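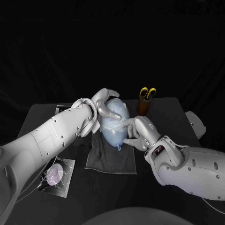 Kaschiersatz Skála 17 für Ballonformen

Artikelgruppe: Papierarbeiten / Hohlformen
Hersteller: Ultader
Ausführung: Grundsatz, nachfüllbar

Anwendungsbereich

Der Satz Skála 17 dient zur Herstellung dünnwandiger Hohlkörper aus Papierstreifen über einem aufgeblasenen Ballon. Typische Werkstücke sind Lampenschirme, Schalen, Masken und Globusrohlinge. Geeignet für Werkunterricht, Ergotherapie und Modellbau. Für Außenanwendungen ist der Satz nicht vorgesehen.

Lieferumfang

17 Ballons, hellblau, Naturlatex
570 Streifen Kaschierpapier, weiß, durchscheinend
1 Beutel Kleisterpulver, 100 g
1 Schere mit gelben Griffen
1 Arbeitsanleitung, deutsch und tschechisch

Nicht enthalten sind Anrührgefäß, Pinsel und Tischabdeckung.

Kaschierpapier

Ungestrichenes Langfaserpapier ohne optische Aufheller. Die Streifen werden überlappend aufgelegt, die Überlappung sollte ein Drittel der Streifenbreite nicht unterschreiten. Falten an der Ballonkuppe lassen sich bei ovalen Formen nicht ganz vermeiden und werden mit der folgenden Lage überdeckt. Abstehende Enden mit wenig Kleister anlegen. Der Bereich um den Knoten bleibt frei, damit der Ballon nach dem Trocknen entnommen werden kann. Wie weit die Kaschierung nach unten geführt wird, richtet sich nach der gewünschten Öffnung.

Für Schalen genügen drei Lagen, für Lampenschirme und Masken werden fünf empfohlen. Jede Lage vor dem Auftrag der nächsten antrocknen lassen.

Schere

Kleine Bastelschere mit gelben Griffaugen und dunklen Schneiden. Zum Ablängen der Streifen und zum Beschneiden des Öffnungsrandes am getrockneten Werkstück.
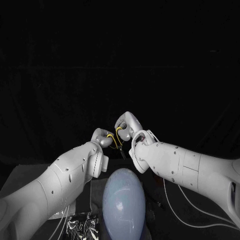 Kleisterreste nach Gebrauch mit einem feuchten Tuch entfernen und die Schneiden trocken ablegen. Ein Nachschleifen ist nicht vorgesehen. Die Schere ist einzeln als Ersatzteil lieferbar.

Kleister

Methylcellulose, lösemittelfrei. Das Pulver in kaltes Wasser einrühren, nach der auf dem Beutel angegebenen Quellzeit nochmals durchrühren. Angesetzter Kleister ist abgedeckt und kühl zu lagern.

Lagerung

Ballons lichtgeschützt und trocken aufbewahren. Überlagerte Ballons verlieren an Dehnbarkeit und können während des Kaschierens Luft abgeben. Papier liegend lagern.

Sicherheitshinweise

Enthält Naturlatex, kann allergische Reaktionen hervorrufen. Ballons mit einer Pumpe aufblasen. Unaufgeblasene und geplatzte Ballons von Kindern unter acht Jahren fernhalten, Erstickungsgefahr. Schere nur unter Aufsicht verwenden.

Bestellangaben

Grundsatz Skála 17: Best.-Nr. 1947
Nachfüllpackung Papier, 570 Streifen: Best.-Nr. 1947-P
Nachfüllpackung Ballons, 17 Stück: Best.-Nr. 1947-B
Schere einzeln: Best.-Nr. 1947-S

Vertrieb: Stoltero Werkbedarf, Auslieferungslager Tustport
Stand der Angaben: Montag, 28. April 2025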